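Iara Ulloa
@iaraulloa
March 21, 2018

ok Hisbridge people, the plastic bag thing. been reading the new rules all morning so you dont have to. thread

starts in April. stores can't hand out the thin ones at checkout anymore. paper is 6 cents. bring your own and it's free, obviously

produce bags are still ok. the clear ones on the roll. also meat, fish, bulk bins. so everybody calm down about the green beans

Porkier is doing it early btw. went last night, sign on the door, half the line had no idea. lady in front of me carried out a melon and two cartons of milk in her scarf
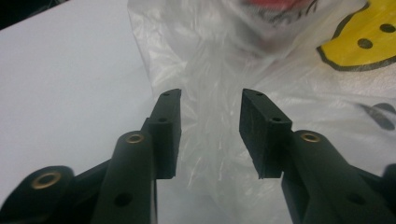

the part that bugs me: small shops. Drellent has 200 stores, they'll be fine. the corner place on Palma has a back room full of bags already paid for. they get 90 days to use them up. not long if you buy by the case

asked Ignacio Montecinos (runs the corner place) what he's going to do. "give people two each until they're gone" lol. fair

also, please reuse what you have at home. I pulled out the drawer under my sink and there were nearly 100 in there. bread bags, store bags, a bag of bags

good for: wet swimsuits, paint brushes overnight, muddy shoes, cat litter, lining the little trash can in the bathroom

NOT good for: the curbside bin. they jam the sorting belts. take them to the drop off by the libary, gray box, left of the doors

someone asked about restaurants. takeout is exempt for now, they vote on that later. no date yet

ok lunch. will add the link to the full text when the city site stops crashing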